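Routing cables and hoses on a bin picking cell: house rules and how to apply them

Written by Danjuma Odukoya, checked by Montri Srisuk. Last revised May 4, 2021.

These are the rules we follow at Sedine when we fit out a picking arm. They cover the dress pack (the hose and cables that run along the outside of the arm), the leads at the wrist, the bin, and the bench the bin sits on. They do not replace the risk assessment for the cell or the arm maker's manual. If this page and the manual disagree, follow the manual and tell one of us.

Before you start

Put the arm in its service pose, stop it and lock it off. Check that the air supply is shut and the line is bled. Hang your own tag on the isolator, even if somebody else's is already there.

Have the cell sheet with you. It lists the joint limits set for that cell, and you will need them when you work out how much slack to leave. Some older sheets only list the maker's full range. Mark those up with the real limits before you cut anything.

Step 1: Lay out the bundle on the bench

Put the air hose and the cables side by side and decide which goes where before any of it touches the arm. The hose is the stiffest item and sets the bend for everything else, so it goes on the outside of the curve. Keep power and signal leads on opposite sides of the hose if you can.

Label both ends of every lead. We use the Memell sleeve labels, numbered from the cell sheet. A label at one end only is treated as no label.

Step 2: Fix the bundle at the upper arm

The first fixing takes most of the pull, so use a proper clamp with a rubber liner. Tape is allowed for holding the bundle while you work and for short trials. It should not be the only thing carrying the load on a cell that runs unattended. Where you do use tape, write it in the log and check it at the start of each shift. 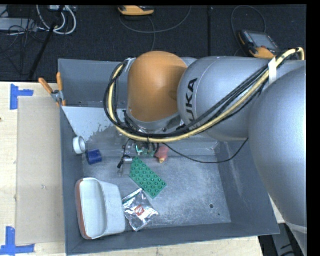 Leave a free loop at the wrist so that the last joints can turn without pulling. The loop needs to be big enough for the full turn in both directions, plus a bit. Too big a loop is also a fault, as it will swing out and catch on the bin wall when the arm goes down into a corner. On our deep bins we allow 200 mm of extra length past the tightest pose and no more.

Thin leads are a separate matter. Any thin lead that leaves the main bundle should be tied back to it or to the arm before it can hang below the gripper. A lead hanging over the parts can be picked up with them. Fix this before the first powered run, including slow ones.

Step 3: Protect the gripper electronics

Circuit boards on a gripper should have a cover. If you are still working on the board and need to get at it, the cell stays in reduced speed mode until the cover is back on. Connectors that are not in use get a cap and are tied up out of the way.

Step 4: Fix the bin

The bin must not move when the arm pushes against a wall. A spring clamp on the rim is fine for trials, provided the handles are outside the arm's path and the clamp is in the collision model. For longer runs, bolt the bin down.

Mark the bin's place on the bench with tape at the corners. If the bin has been lifted out for any reason, put it back to the marks and run the position check again. Do not trust the marks alone.

Step 5: Choose the test items

Use a mixed set from the Idahosa list: something flat, something shiny and crumpled, something that rolls, something with a hollow in it. Add an awkward box or tub that can lie on its side. Do the first passes with a few items only. A full bin hides routing faults, because the arm never gets down to the floor.

Step 6: Run the slow check

Drive the arm by hand through 11 poses: the four bin corners at floor level, the same corners at rim height, the centre, the drop point and home. One person drives and the other watches the cables. Keep the teach pendant lead off the floor where either of you might step - hang it on its hook when you put the pendant down.

At each pose look for three things: the bundle pulled tight, the bundle rubbing on an edge, and any lead below the fingers. Stop and fix what you find, then start again from the first pose.

Step 7: Record it

Fill in form 413 and file it with the cell sheet. Write down the hose length, the clamp positions and any tape still in place. The Sterkano cell was first done this way in February and its form is a good one to copy from.

Repeat the slow check after any change to the gripper, the bin or the joint limits.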